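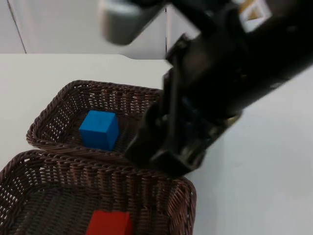
Leasing or Buying: One Bakery Owner on Replacing Her Delivery Vans

Mei Haverford had put off the decision for two years. Her wholesale bakery in Dolstead ran three delivery vans, and the oldest was in the shop every month. Last August the transmission went, and she had to choose between a loan and a lease.

"I'd always bought used and paid cash," she says. "I didn't want a payment. But I was already making one to the mechanic."

She got quotes on both. The lease came in at $60 a month less than the loan, but it had a mileage cap, and her longest route runs 200 miles on a busy day. Her bookkeeper, Ismail El Khatib, worked out what she would owe for going over.

"The overage wiped out the savings before the first year was up," El Khatib says. "On the short routes a lease would have been fine. On that one, no."

Haverford bought one van with 40 percent down and leased a second for the in-town stops. The third she kept. It still starts in cold weather, she says, and she uses it as a backup.

Taxes played a smaller part than she expected. El Khatib told her she might be able to write off a good share of the purchase in the first year, but he wanted to see her profit first. "A deduction is worth more in a year when you've made money," he says. "People buy a truck in December for the write-off and then can't make payroll in February."

Insurance was the surprise. The leasing company required higher coverage than she carried, and the new policy added $400 to her yearly bill. She hadn't asked about it when she was comparing quotes.

Asked what she would do over, Haverford says she would have written down the mileage on each route much sooner. She was guessing until El Khatib made her keep a log.

The log is still on a clipboard in each van. The drivers fill it in when they get back, and she plans to look at the numbers again before the lease runs out.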